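Packing tips I no longer believe

Rolling your clothes saves space, they say. I tried it both ways for a weekend in Prarnstead and the bag closed the same. Vacuum bags? Fine going out, useless coming home unless your hotel lends you a pump. Hindemside's didn't.

I'm also doubtful about dryer sheets in shoes. A bar of soap in a sock does as much and you can wash with it after.

What does work: wear the heavy shoes and leave 2 shirts at home.

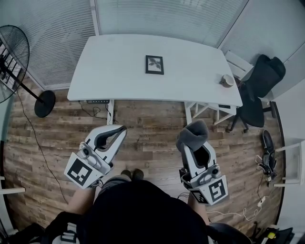 And skip the travel iron. Hang things up while you shower.

Contact Plomus Travel Tips | Back to top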